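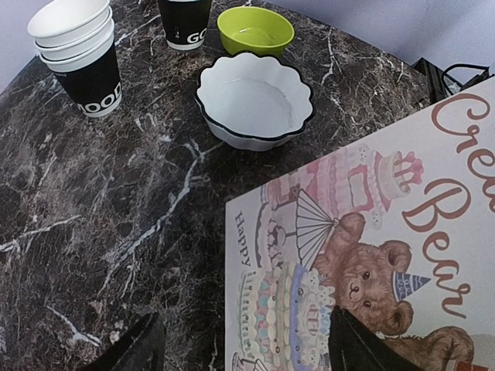
Thursday, late. Feet hurt. Gleice's thing is tomorrow and I said yes to doing the dessert table, why do I say yes, and so tonight was the get-everything-out-and-look-at-it night. Went through the cups first. Still undecided. The black and white paper ones are fine, good even, MOOD in big letters on the one at the bottom of the stack, and they look sharp against the dark marble. The scalloped white bowl with the black line on the rim I like more every time I see it. Little lime green one next to it, hmm. Too loud? Gleice says it's cheerful. Gleice also says that about her bathroom.

Called Stovia again about the cakes. On hold 40 minutes, then a girl who had no record of any order, then she did have it, under Rangel. Who is Rangel. Anyway it's fixed, pick up at noon, paid the rest over the phone. 920 all in and I felt sick saying the card number out loud. It's her mother's seventieth, it only happens once, fine.

Forgot to eat. Toast at nine, standing up.

Genivaldo is driving the chairs over from Murnwood in the morning if the van starts. It didn't start Monday. He says it will. I asked what if it dosen't and he said then we stand, like that's an answer. Her mother cannot stand for four hours. Note to self, ask next door about the folding ones.
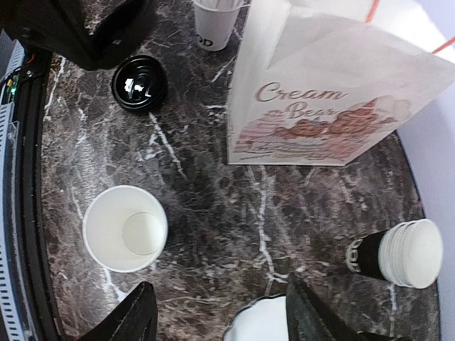

Favors next. 52 bags if everyone brings who they said they'd bring, and they won't, they'll bring more. Want each one to have two of the coconut things, one of the lemon, and the little card with her mother's picture. The cards came back from the printer in Ukedham a bit green in the face but I'm not sending them back now, no time. Gleice hasn't seen them. Will hand them to her after she's had a glass of something.

Ribbon: have the white, have half a roll of the gold. Not enough gold. Could do gold on the family table only and then somebody's cousin gets offended. All white then. Done. Decided.

Oh and the coconut things. First batch stuck to the pan and I ate the broken ones, so I guess I did eat. Second batch better. Lower oven, longer. Write that down somewhere that isn't here. Third batch in the morning before the cakes, if I'm up by six, which, ha.

Mom called in the middle of all of it to ask what she should wear. The blue. She said the blue is tight. Then the green. She said she hates the green. Twenty minutes of this and she's wearing the blue.

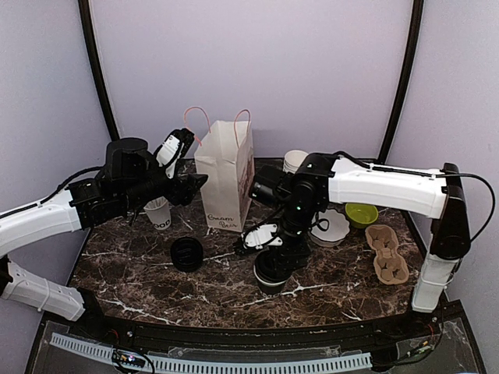

Bags are the one thing I'm happy about. I'd been picturing plain brown with a sticker, and every sticker I've ever put on a bag has gone on crooked. Then the Cream Bear one, standing up tall and white with the pinkish handles and the name in that loopy script, and I thought ok, that's the look. A tall one for the end of the table with the big box of leftovers for her mother to take home, handles up so she can just grab it and go. Small plain white ones for everyone else. It'll look like I planned it.

Still to do: candles (seven and a zero, NOT the number packs, they only had eights last time). Ice. Cake knife, the good one, it's at Gleice's and she thinks it's at mine. Tape. Look up how long lemon curd can sit out. Text Genivaldo about the tablecloth, he has the long one from December, hopefully washed. Get cash out, 200 for the guy doing the music, he won't take anything else and he wants it before he plugs in.

Also the speech?? Gleice mentioned a speech on the phone and then hung up. Whose speech. If it's mine I'm going to say happy birthday and sit down.

Alarm set for 5:45. Dishes are soaking. Going to bed.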